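**Re: [skimholm-bench] bag job, where are we + rail questions**

Hi all,

Sorry for the silence, meant to answer Habibur's mail days ago and then the left wrist started playing up and that ate my evenings. Typing this at the bench with one eye on the clock as Lorna locks up at ten. Replies inline, his mail first so those who joined in May have it in one piece.

> From: Habibur Dewan
> To: skimholm-bench
>
> Hello Davina, hello all,
>
> I am starting my own pair of arms at home, on a much smaller table, and have been reading the old threads. Several things I could not find, so please forgive the list.
>
> 1. Are both arms bolted to the table or to the rail? If the rail, does it flex when they both pull?
>
> 2. What did you do about the cables in the end? In the thread from last winter Mirjana says zip ties and Gudrun says never zip ties.
>
> 3. Why a plastic bag? I would have thought a rigid box much easier for a first job with two arms.
>
> 4. Do the arms need to share a power supply?
>
> 5. Fingers – printed or bought? Mine keep snapping at the root.
>
> I have the parts for one arm built and the second still in its packets. My budget is 400 all in for what remains, so I would like to make the mistakes on paper first.
>
> Many thanks,
> Habibur

Right.

**1. Rail.** Rail, not table. Both base plates sit on the aluminium rail along the front edge. The table only carries the weight. We tried it straight into the tabletop first and every time one arm accelerated the other one's idea of where it was went off by a bit. Small but enough to miss a bag handle.

Does it flex? A little, in the middle, if both pull inwards together. We put a third bolt under the centre and it stopped being a problem. Use proper T-nuts, the drop-in ones twist round and let go. Gillies do them in bags of 23 for some reason, which is one short of what you need if you're doing both plates and the tray brackets. Buy two bags, the spares will vanish anyway.

Leave a gap between the bases. More than you think. Ours were too close to begin with and the elbows fouled each other whenever both arms folded. Slide them apart until each gripper can reach the middle of the table but the elbows can't meet, mark it with tape, THEN tighten.
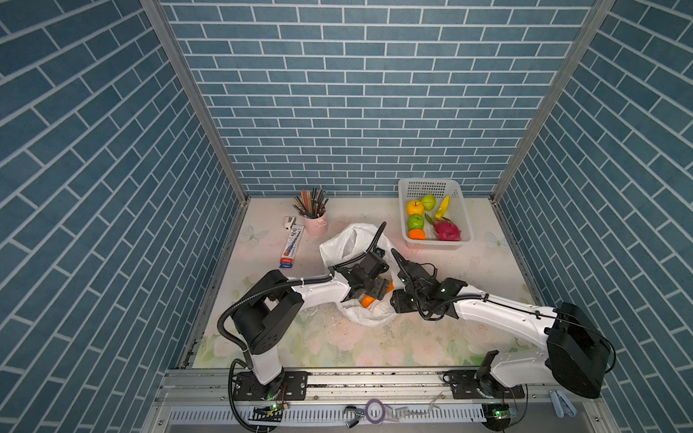 *Both arms at the bag, the rest of the fruit in the basket behind.*

**2. Cables.** Mirjana and Gudrun are both right and I'm not getting in the middle of it again. What we have now:

- black corrugated conduit along the arm, base to wrist, with slack loops over the joints
- comb tray below the front rail for everything after that
- hook and loop straps where it moves, zip ties only where it doesn't

The loops look untidy and people keep trying to tidy them. Please don't! The loop at the elbow is the length it is so that the arm can fold flat without the conduit going tight. I shortened one in a fit of neatness and pulled the connector clean out of the wrist on the first run. That was an evening gone, and a crimp tool borrowed off Gudrun which I still have, Gudrun, sorry, it's in the blue drawer.

Cut your conduit with the arm at full stretch and again with it folded, take the longer one, add a hand's width. Split conduit is far easier to live with than the solid sort, you can get a cable out without unplugging the whole lot.

Label both ends. I know everyone says it. I didn't and spent ages working out why the left shoulder moved when I jogged the right wrist.

**3. Why a bag.** Partly Mirjana's fault, she wanted something that would be properly awkward. But also a box would let us cheat. With a box you can do most of it with one arm and a bit of shoving. A bag won't stay open by itself, so one gripper has to hold while the other does the fruit, and you find out very quickly if your two arms agree about where things are.

Stuff I'd pass on:

- Carrier bags are all different. Get a stack of the same sort and stick to them until it works. The thin ones slide out of the fingers, the thick ones spring back.
- Flatten it first by hand for the early runs. Letting it start in a heap is a separate problem, leave it for later.
- Grab the handle and not the side if you can. The side just gives you more side.
- Handles twist. Once one has wound itself up into a rope the gripper holds it lovely but there's no opening any more. We haven't got a good answer. At the moment whoever's driving lets go and starts again.
- Light. White bag, pale tabletop, hopeless to see by wrist camera under the strip light. Turning the lamp so it comes in low from one side gives you the creases at least.

Fruit order matters as well. Oranges are the easy one, round from any direction. Banana is a pig, it goes in sideways and hooks on the handle. Dragon fruit I would leave till last, the scales catch on everythng.

Gripping force, start low. We had it far too high for ages because I'd set it up with wooden blocks. With the bag you want just enough to pinch and no more, otherwise the fingers bend, and then the tips splay and it drops the thing anyway.

**4. Power.** Took me a while to get right so I'll give this one its own bit, and the wrist view is below for Lorna who wanted to see how the fingers close on thin stuff.
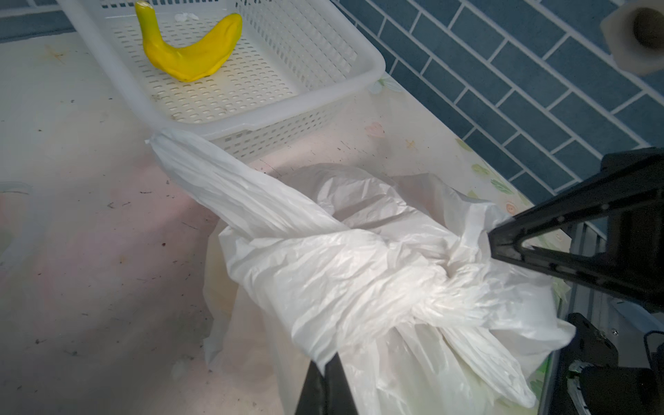

> Do the arms need to share a power supply?

Separate supplies are what I'd use, one per arm, with the grounds joined at a single point. When we ran both from one the voltage dipped each time the two shoulders lifted together, and the boards reset. Size each supply for the stall current of the shoulder plus whatever else might be moving at that moment, then go up one size. And fuse both of them separately, near the supply.

Also fit an emergency stop that kills both. One button, reachable from where you sit AND from where someone standing next to you would be. Ours was on the wrong side for the first couple of months and I'm left-handed so only I could get at it in a hurry. Lorna made me move it, quite rightly.

**5. Fingers.** Printed, all of them. Yours are snapping at the root because of the layer direction, I'd bet money. Lay them flat on the bed so the lines run along the finger. If you stand them up they print prettier and break the first time you close on the table. Put a generous fillet where the finger meets the block, and don't go for solid infill thinking it'll help, it made ours stiffer and they cracked sooner.

The slot and the row of holes are worth keeping. Somewhere to bolt a different tip on without reprinting the lot. I've tried three tips for the bag:

- bare plastic – slips
- rubber sleeve – grips but then won't let go, the bag clings and comes back with it
- a bit of the thin grippy mat stuff you put under rugs – best so far, needs replacing often

Print time for a pair on the Ultalent is 105 minutes at the settings in the shared folder. The profile is called fingers_v4_davina. Not v4_final, that one has the wrong hole spacing and I can't delete it because it's under someone elses login.

Screws at the pivot: thread lock, the weak sort. They do work loose. Check before each session, takes no time.

**Habibur's budget.** 400 is doable if the motors are already paid for. I'd put the money into the supplies and decent cable before anything else. The rail you can get as an offcut if you ring Gillies and ask, don't order it off the website, the website only knows about full lengths. Cameras last of all. You can do a great deal by just standing over it and watching, and if you buy them early you'll only mount them in the wrong place as I did. My first wrist bracket put the lens so close to the fingers that all it could see was knuckle.

If your table is a lot smaller than ours you might want to turn the bases inwards a touch. Gudrun did hers like that at home in Bindstead and says it helps with reach near the front edge, but the elbows stick out further behind. Ask her, I haven't tried it.

**Other bits while I'm here**

- The left wrist. Was a worn horn on the servo, teeth nearly gone. Swapped. Still a tiny bit of play when it reverses, so if you're driving, come at things from the same side each time. Will redo it when the spare arrives.
- Calibration. Please do it after ANY change to the bases, even a nudge. Put both grippers to the middle mark, tip to tip, and write the offsets in the book. The book, not your phone.
- Walls. Couple of people have asked if the brick pattern panels have to stay. Leave them up for now, please, all our recordings have been with those behind and I don't want to change two things at once.
- The purple tape is for marking the table. It's the only one that comes off without leaving gum, so don't use it for parcels.
- Next thing I'd like to try is opening the bag from folded, both arms, nobody touching it. Mirjana has an idea about rubbing the edges between the fingers like you do at the till. If anyone wants to have a go at writing that motion say so on the list and I'll show you how to get at the jog files.

Habibur, bring your one arm in if it's portable, we can clamp it on the end of the bench and compare the wrist ranges with ours. Second one is much quicker to build once you've seen the first one wrong.

Lorna is rattling the keys so I'm off. Will answer anything else tomorrow evening, after 7.

Davina

--
Davina Aitken
Skimholm shared workshop, back bench
To leave this list send a blank message with "unsubscribe" as the subject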